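Moncrieff halts tabletop arms after gripper fault at Zincombe site

July 25, 2023

Moncrieff has stopped work on all 14 of its tabletop sorting arms at the Zincombe test site after a fault in which a gripper closed without a command. The company said no one was hurt. The arms will stay powered down until a revised version of the gripper control software has been loaded and checked on each unit.

The fault was traced to the way the gripper controller recovers from a short loss of communication with the arm. When the link dropped and came back, the controller used the last closing position it had stored, even if the operator or the task program had since told the fingers to open. On most occasions the stored position and the current one were the same and nothing moved. In the Zincombe case they were different, and the fingers closed while an operator was reaching across the table to reset a dropped item.

The operator's hand was outside the closing area. The fingers met a plastic bottle instead and crushed it before the force limit cut the motor current. The operator pressed the stop button and reported the event under the site's normal procedure.

The arms at Zincombe are used for what Moncrieff calls mixed tabletop handling. Small household goods and packaging are set out on a table, and the arm picks them up, moves them and puts them down again. Each arm carries a two-finger parallel gripper and a small camera at the wrist. The work is done at low speed, and operators are allowed to reach onto the table between cycles once a status light shows that the arm is holding position.

That rule is now under review. The status light is driven by the arm controller, and it reports only that the arm joints are at rest. It does not take the gripper into account. During the fault the light showed the holding state the whole time, because the joints did not move.

According to a notice sent to sites that use the same equipment, the interruption that set off the fault lasted 300 milliseconds. The gripper controller is set to treat any gap longer than 200 milliseconds as a lost link. Gaps shorter than that are ignored, and the controller simply waits for the next message. Longer ones start the recovery routine, and the error is in that routine.
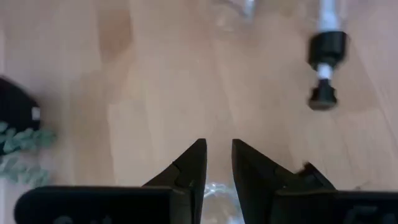

The routine was written for an earlier gripper that could not hold its position without power. On that model, going back to the stored closing position after a dropout was a sensible choice -- it kept the arm from letting go of whatever it was carrying. The current gripper has a self-locking screw drive and holds its position with the motor off. The routine was carried over anyway when the newer model was brought in, and it was not listed among the items to be tested again.

Moncrieff said engineers at its Valonport office were able to reproduce the fault on a bench unit by pulling and refitting the communication cable at the wrist. It appeared in 5 of the trials in the first series, always when the fingers had been opened after a grasp and no new grasp had been commanded. It did not appear when the controller had been restarted between the grasp and the dropout, as a restart clears the stored value.

The cause of the dropout itself is less certain. The cable at the wrist of the Zincombe arm was found to have a worn outer jacket where it passes through the last joint, and one conductor showed high resistance when the joint was turned close to its limit. Moncrieff has sent the cable for examination. Cables on the other arms at the site are being checked for the same wear, and the clip that holds the cable at that point will be moved so that the bend is wider.

Maintenance records show that the cable had been inspected in December and passed. The inspection is visual and is done with the arm parked, a position in which the worn section sits inside the joint cover. The procedure will be changed so that the last joint is turned through its full range during the check.

Taldale, which supplies the gripper controller, has prepared the software change. In the new version, the gripper holds its present position after any lost link, clears its stored command and refuses to move until it has received both a fault reset and a fresh position command. The two messages must arrive in that order. A position command sent before the reset is thrown away and is not kept in the queue.

Taldale has also added a line to the controller log that records the length of each gap in communication. Until now the log showed only that a recovery had taken place, and the entry used the same code as a normal start-up. Staff reading the logs at Zincombe had seen the code before the incident and had taken it for routine restarts. It is not yet known how many of those entries were in fact dropouts.

A separate question concerns the force limit. The limit worked as designed in that it stopped the motor once the set current was reached, but the setting had been raised above the supplier's default so that the gripper could keep hold of heavier items with smooth sides. Moncrieff said the higher value was within the rated range of the gripper. It has nevertheless been returned to the default on all units, and a change to it will now need a signed entry in the site record.

Lowering the limit will have some effect on the work. Full bottles and glass containers are more likely to slip at the lower force, and they have been taken off the list of approved items for the time being. Light packaging, pens, caps and similar objects are not affected.

The emergency stop was tested after the incident and found to be in order. It removes power from the arm and the gripper together. With the self-locking drive, however, the fingers stay where they are when power is removed, so an object or a hand held between them is not released. Each station is to be fitted with a hand crank that turns the screw from the outside, and operators will be shown how to use it. A printed card with the direction of turn will be fixed beside the stop button.

For now, sites that have the same gripper and controller are asked to take these steps:

Keep the arm powered off whenever a person has to reach onto the table.

Restart the gripper controller after any communication fault, before the arm is put back into automatic mode.

Do not rely on the status light as a sign that the gripper is safe.

Check the wrist cable with the last joint turned to both limits, and replace it if the jacket is worn.

Keep controller logs, and do not clear them before they have been copied.

The notice applies to units with the self-locking gripper only. Units with the earlier gripper should not receive the new software, as they would drop their load after a lost link. Both models have the same outer housing and mount. The part number on the rating plate is the only reliable way to tell them apart without opening the cover, and sites should confirm it before loading anything.

Moncrieff intends to restart the Zincombe arms one at a time. Each will be run with no person inside the marked area while the wrist cable is interrupted on purpose, first with the fingers open and then with an object held. An arm that moves its fingers at any point during the test will be taken out of service. The company has given no date for a full return to work.

A further change, which would link the status light to the gripper as well as the arm joints, requires new wiring between the two controllers and will be handled separately. Until it is fitted, the power-off rule for reaching onto the table will remain in force at Zincombe, including for arms that have passed the restart test.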